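Trollent Gallery: Sorting the Small Stuff
Text by Anselmo Prieto

Most of what ends up on a work table is small: bottles, cans, boxes, things that came out of a drawer and never went back. The Surnero pages cover the storage side of the subject, with shelves, bins and labels. This gallery is about the table itself and the trays used on it.

A tray does two jobs. It gives loose items a place to go while you decide where they belong, and it lets you move the whole group at once when you need the space. A light-colored tray is easier to use than a dark one when the items are small. A raised rim matters more than depth, and rounded corners are quicker to wipe out.

We keep a two-drawer cabinet within reach for things that are used often. Boxes stay on the table until they are empty and then get flattened. Bottles with liquid in them are stored upright with the cap tight, on the Prins shelf by the door. That shelf is 52 inches wide and holds more than it needs to.

The full Trollent set has 241 pictures, sorted by room. The tray pictures start at number 165. Larger files can be requested through the Fleleck print page, at 300 dots per inch. New pictures are added in January.
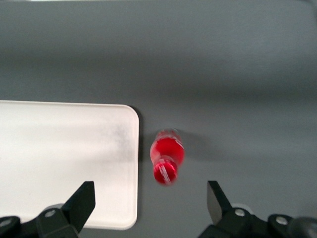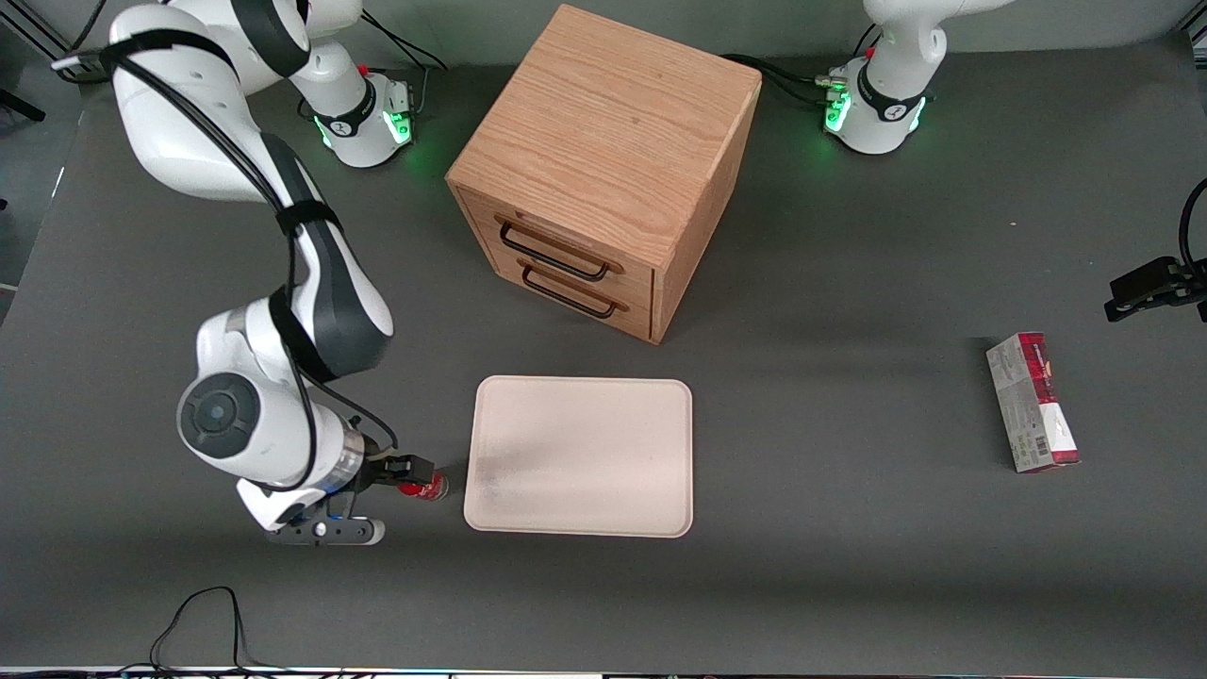 Trays on a gray tabletop. First picture: a small bottle of red liquid on its side. Second picture: the wooden two-drawer cabinet and a white and red cardboard box.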